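木製マグスタンド、片側にしか腕がないやつ。ガラスのマグを掛けても倒れない?

最終更新日:2023-02-13

質問
急ぎです、すみません。来月3月に引っ越しで台所が狭くなるので、マグを棚にしまうのをやめてスタンドに掛けようかと。候補は木の台座に柱が1本、上に横棒が1本だけ出てるタイプ。横棒に小さい金属フックが付いてます。VedumとNivauの2つで迷ってて、形はどっちもほぼ同じ。 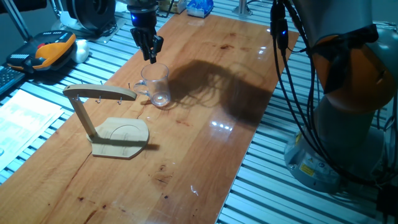 フックは横棒の下側。手前の取っ手付きガラスマグを掛けたい

気になってるのは
・片側だけに重さがかかるので、倒れないか
・フックが細いので、厚手のガラスの取っ手がちゃんと入るか
・下に敷いてる板がニス塗りでつるつる。スタンドごと滑らないか
家にあるマグはガラスが2個、あとは陶器。陶器のほうは重いです。板はもう買ってあるので変えたくない。白い木と赤っぽい板で色が合ってないのはまあ、気にしない事にします。
洗ったあと水を切るのにも使えたら嬉しいけど、木だからやめたほうがいいのかな。使ってる方いたら教えてください。

回答1
掛けるのやめて台座に置けばいいのでは。うちはそうしてます。
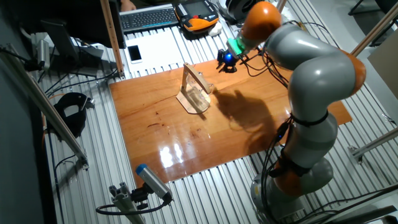 横棒の下に透明カップを置いた状態

プラのカップなら軽いし気楽。飾りみたいなもんです。マグ掛けになってないと言われたらその通りですが。

回答2(Tia Hebden)
似た形のを前の家から使ってます。うちのはRinaldiの中古で、もうロゴも消えかけ。順番に書きますね。

倒れるかどうか。柱が台座の後ろ寄りに立ってて横棒が前や横に出る形なら、見るべきは横棒の先が台座からどれだけはみ出すか。先端に重いマグを掛けると一気に危なくなります。掛けるなら柱に近いフックから。陶器の重いのは1個まで、というのがうちのルール。心配なら台座の裏に平たい重りを貼る手もある。わたしは鉄の板をねじ止めしました、見た目は悪いけど裏だから見えない。

フックの太さ。これは店で自分のマグを持ってって試すしかないです。入るかどうかより、外すときに引っかからないかを見てください。朝あわててるとガラスの縁を横棒にぶつけます。わたしはそれで1個欠けさせました。ガラスはあれ以来いちばん端には掛けてない。

滑り。つるつるの板なら台座の裏に薄いゴムかコルクを貼ればだいたい止まる。100均ので十分。ただニスの面にゴムを長く置きっぱなしだと跡がつくことがあるので、コルクのほうが無難かも。

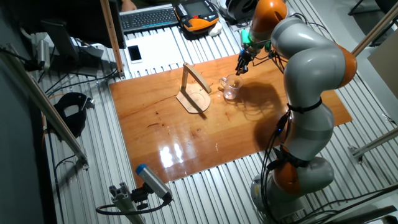
置き場所の話もしておくと、狭い台所ほどスタンドの周りに余裕を見てください。高さだけ測って買うと失敗します。マグって取っ手の分だけ横に出るので、隣に立ててみるのが早い。スタンドの右に取っ手を左向きにして立てると、横棒が伸びてくる側とちょうど取っ手が向かい合うので、そこからどのくらい持ち上げて、どっちに回して掛けるかが手で分かります。右利きか左利きかでも楽な向きが変わるので、両方やってみて。壁にくっつけて置くと手の甲が当たるから、少し離す。

水切りについては、やめたほうがいいと思います。台座に輪じみが出来るし、木の合わせ目もゆるんでくる。うちは最初の年にやって台座がうっすら黒くなりました。どうしてもなら下に小皿か布を。ニスの板のほうは拭けば平気だけど、水滴を放っておくと白くなる場合あり。拭いてから掛ける、が結局いちばん長持ちしてます。

VedumとNivauは両方持ってるわけじゃないので比較は出来ません。店で持ってみて台座が重いほうを選べばいいかと。

回答3
Gasuraの吊り下げ式にしたら?棚の下にねじで付けるやつ。賃貸だと無理か。幅31cmのと61cmのがあって、うちは31のほう。倒れる心配はゼロ。ただ棚板が薄いとねじが突き抜けるので注意です。

質問者からの補足
みなさんありがとうございます、助かりました。賃貸なのでねじは無理でした…書き忘れ。コルク貼って、陶器は1個だけにして、ガラスは柱寄りで試してみます。水切りはあきらめます。土曜に店行ってマグ持ってってみる。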